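Wednesday, November
Posted by: bench 2 notebook

Marker-in-cup again. Count on the drive is 557 episodes, of which I would personally stand behind 357. The rest are in because the Prusell plan says we train on everything and let the model sort it out. I have my doubts and I'm putting them here so I can find them later.

Main complaint first. The plan treats an episode as good if the marker ends up in the cup. That's the only check. So a run where the operator bumps the rim, backs off, fumbles the cap end and then drops it in from way too high gets the same label as a clean one. I went through a chunk of last week's batch and the messy ones all have the same shape: a long pause over the cup, a little left-right wiggle, then release. If we train on that the policy is going to learn to pause and wiggle. Camargo had this with their drawer task and called it "exploration" in the writeup. Sure.

Second complaint, the start positions. The sheet says randomize. People don't randomize. They put the marker down where it's comfortable to grab, on the same diagonal, cap toward the same corner. I plotted the first grasp point for the whole set and it's a blob with a tail. We can call it 512 training examples after filtering or we can call it one example with jitter. 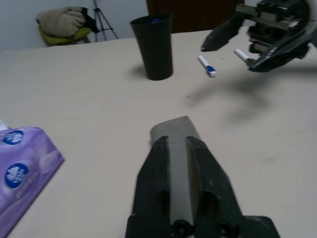 The wrist views are the part I trust most and even there I'd like somebody to argue with me. When both arms are over the table, each one spends a lot of its time looking at the other one, plus whatever shadow it throws. The Jalus people say the encoder ignores shadows. I asked how they know and got a link to a slide. Cheap test: same start position, same operator, desk lamp on one side and then the other, see if the predicted grasp moves. An afternoon of work. I'll do it if the bench is free.

Same thing with the background. Chairs, tripod, tissue box, wall. It's all in the data and it has hardly changed since we started, so the model could be getting its bearings from a tissue box for all I know. Suggestion I made on the channel and will make again: shift the table stuff between sessions, drape something over the back, swap the cup. Reply was that it would "hurt consistency." Consistency of what?

Handoffs. The Vodis scoring script still counts a handoff as done when the second gripper closes, whether or not it closed on anything. I changed my local copy to look at finger width as well. The numbers went down, as you'd expect. Not pushed yet, I want one other person to read the diff before I get blamed for the drop.

Eval from this morning, current checkpoint: fine on starts near the blob, bad everywhere else. Two arms both going for the same marker once, stopped it by hand. Loss curve looks beautiful, for what that's worth.

To do:
- lamp test
- get the start grid taped down so the operators can't pick
- second label, clean / not clean, done by someone other than the operator
- ask again who decided to keep the aborted runs
- check the left wrist clock, it was drifting against the overhead one after lunch

Leaving the arms parked and the drive plugged in. Please don't start a new batch until the grid is down.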